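Selling the Dristerwood place, week three

Quick one tonight, packing till late again. Listing went live 17 October 2023 and so far 23 showings, no offer.
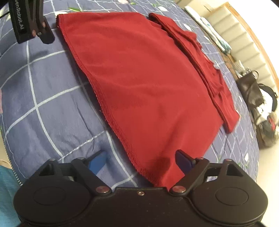 Gayan Navaratnam reckons we're priced too high for the street and should drop before December, when everybody stops looking. Maybe. The Begum house two doors down sat for ages, then went in a weekend after a cut.

Agent wants new photos. Also wants 2,894 for staging — no thanks. Did the inspection instead, 206 and worth it. Gutter bracket, one slow drain, teh usual.

Still waiting on Luvside about the mortgage payoff letter. Third call. On hold forever.

More when I know somthing. Boxes everywhere.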